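两款夹爪同台较量,Pestau实验室六月交出首份对比结果

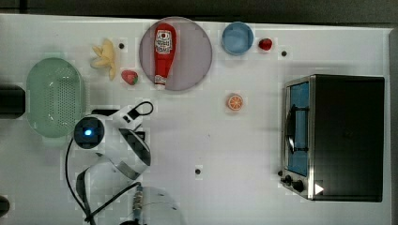

同一条机械臂,同一套控制器,换上两种不同的夹爪,到底能差出多少?Pestau实验室的桌面操作小组从六月初开始做这件事,眼下第一轮测试已经跑完,数据比组里多数人预想的要有意思得多!

参加对比的是Starkance的平行双指夹爪和Solberg新出的软垫夹爪。前者大家用了很久,结构简单,开合干脆,坏了也好修;后者在指面上加了一层可以形变的垫子,厂家送来样品的时候只附了两页说明,剩下的全靠自己摸索。控制器统一用Grokis,采样频率和夹持力上限都锁死不动,免得到最后说不清是夹爪的功劳还是参数的功劳。

测试物件全是玩具厨房里的东西:番茄酱瓶、香蕉、草莓、橙子片,再加上盘子、小碗和沥水篮。选玩具有选玩具的好处,轻、便宜、形状杂,摔了不心疼,每次摆回去也快。桌上还放着一台小烤箱,它的门留给下一阶段,这一轮只做抓取和放置。

“我原来以为番茄酱瓶最难,结果最难的是橙子片。”负责测试的阿尔瓦·唐根(Alvar Tangen)说起这个就停不下来,“它又薄又平,贴在桌面上,指尖下去差一点点就只是把它推着走。双指夹爪推了它整整一个下午,我们在旁边看着都替它着急。”

第一轮一共做了151次抓取,两款夹爪轮流上,物件位置每次随机打乱。香蕉和番茄酱瓶上两边几乎打平,双指夹爪动作还更快一些。到了草莓,差距开始出来:软垫夹爪对位置误差宽容得多,偏一点也能包住,双指夹爪则容易把草莓挤到一边去。橙子片上软垫夹爪优势最明显,不过它也有自己的毛病,垫子用久了会沾灰,摩擦力往下掉,小组后来改成每天开工前擦一遍,情况好了很多。

相机的位置也折腾了好几回。腕部相机离指尖近,看小物件清楚,可是夹爪一低头,视野里就有一大块被手指自己占住。唐根和同事把支架角度改了6次,现在这一版在接近桌面时还能看到物件的大半个轮廓。线缆同样费了心思,早先走线太紧,手腕一转就绷住,放出一段弧度之后顺畅多了。这种小改动写不进论文,做过的人都知道有多值!

还有一个意外收获:Grokis控制器的力反馈曲线在两款夹爪上形状差别很大,双指夹爪接触瞬间是一个很陡的尖峰,软垫夹爪则是慢慢爬上去的一道坡。组里已经有人想拿这条曲线来判断抓没抓稳,省去抬起来再看一眼的步骤。初步试了试,在番茄酱瓶上效果相当不错,草莓还要再调。

接下来的计划排得很满。第二轮会把抓取次数加到2000次,物件摆得更挤,盘子里叠着放,碗里也要装东西,看两款夹爪在拥挤环境里谁先出错。烤箱也要正式上场,任务是拉开门、把橙子片放进去、再关上。双指夹爪勾门把手应该有优势,唐根自己倒是看好软垫夹爪,还为此跟同事赌了一顿午饭。

小组打算把第一轮的原始记录整理好以后对外公开,失败的抓取也会一并放出来,包括橙子片被推着满桌跑的那一个下午。手里有其他夹爪、想按同样流程跑一遍的团队,可以直接联系Pestau实验室索取物件清单和摆放脚本。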